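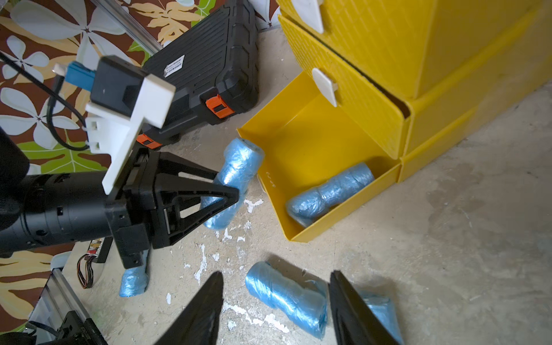 Nendley to change waste bag rules from June

Households in Nendley will get a new kind of waste collection from June, after the town council approved a plan that has been under discussion since last summer. The main change is that general waste will be picked up every second week. Food waste will be picked up every week, as before, but it must be put in paper bags that the town gives out for free.

The council says the new schedule should bring down the cost of collection, which has gone up each year for the last four years. The biggest part of this cost is the fee that the town pays at the Worer transfer station, where all the general waste from Nendley and three smaller towns is weighed and loaded on bigger trucks. The fee depends on weight, and a large part of the weight is food that could go to compost.

A test of the new system was made during the winter in two neighborhoods, the streets behind the railway station and the hillside area above Mill Road. According to the report that was given to the council, general waste in these neighborhoods went down by 14 percent. The report also says that the result was better in the houses with a garden than in the apartment buildings, where there is often only one small room for all the bins.

It was this point that took the most time in the council meeting. Several members said that people in apartments have no place to keep a bag of waste for two weeks, especially in the warm months. Others answered that the smell comes mostly from food, and the food will still leave the building each week. In the end the council agreed that buildings with more than 15 apartments can ask to keep the weekly collection for one more year. The request must come from the building's owner or manager, and there is no charge for it.
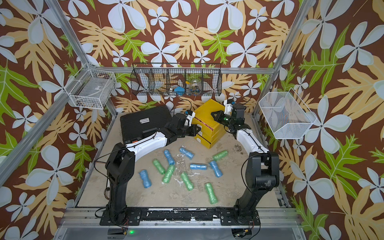 The collection itself will be done by Wonora, the company that has had the contract with the town for the last six years. Wonora will use the same trucks, but the routes will be new. For many streets this means another collection day. Each household should receive a printed calendar by mail before the change, with the weeks for general waste marked in gray and the weeks for paper and metal marked in green. The same calendar can be picked up at the town hall and at both branches of the library.

The paper bags for food waste will be given out in packs of 70, and a household can take one pack every six months. Until now people had to buy compostable bags in the shops, and this was one of the reasons why many did not take part. Bags can be collected at the town hall, at the library and at the El Idrissi grocery store on Bridge Street, which has agreed to keep a stock behind the counter. People who cannot come in person may ask a neighbor to take a pack for them - it is enough to give the address.

The rules for plastic also change a little. Soft plastic such as wrapping film and bread bags can no longer go in the same container with bottles. The town says that the film gets caught in the sorting machines at Worer, and the work must be stopped several times in a day to cut it out. From June, soft plastic must be brought to the recycling yard on Canal Road, where a separate container is already in place. It should be clean, but it does not need to be washed with soap.

Some residents are not happy with this part of the plan. In the letters that were sent to the council before the vote, the distance to the yard was the most common complaint. From the north side of the town it is a walk of more than half an hour, and the bus does not stop near the gate. Many of these letters asked for smaller containers in the neighborhoods, for example next to the ones for glass. The council did not include this in the plan, but it has asked the public works office to look at the cost and to come back with an answer in the fall.

Opening hours at the yard will be longer to help with the extra visitors. At present it closes at 4 p.m. on working days and does not open on weekends. Under the new schedule it will close at 7 p.m. on working days and it will also be open on Saturday morning, from 8 a.m. to noon. The yard takes garden waste, old furniture, paint, batteries and small electric items. Building waste is accepted only in small amounts, and a fee must be paid at the gate.
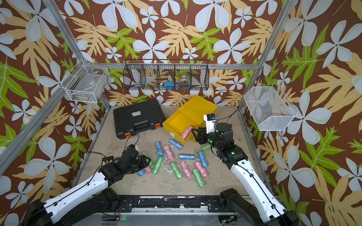
Shops and restaurants are not part of the new schedule. They have their own agreements for collection, and those stay as they are until the end of the year. A few restaurants on the market square have asked if they can also use the free paper bags. The answer for now is no, as the number of bags was ordered for households only.

The town will not give fines in the first months. If a bag has the wrong kind of waste in it, the collectors will leave it on the sidewalk with a yellow sticker that explains the problem, and the household is asked to sort it again before the next collection. Fines may start later, but this would need another vote. During the winter test the stickers were used often in the first weeks and then much less. The most common mistakes were coffee capsules and diapers in the food waste.

There will be two information evenings before the change, one in the sports hall and one in the school on Mill Road. Both start at 6:30 p.m., and the dates will be printed on the calendar's cover letter. The one in the sports hall will have sign language interpretation. The town also plans a short guide in four languages, with drawings, that can be put on the kitchen wall.

The waste fee for households stays at the same level this year. The council will look at it again together with the budget, when the first numbers from the new system are known. If the savings are as large as in the test, the fee could go down by 2 percent next year, but the finance office wrote in its note that this depends also on the price of fuel and on the contract with Worer, which has to be renewed in the winter.

Questions about the new collection days can be sent to the public works office at the town hall, or asked by phone on working days between 9 a.m. and noon. Requests from apartment buildings that want to keep the weekly collection must be made in writing and must arrive before the end of May.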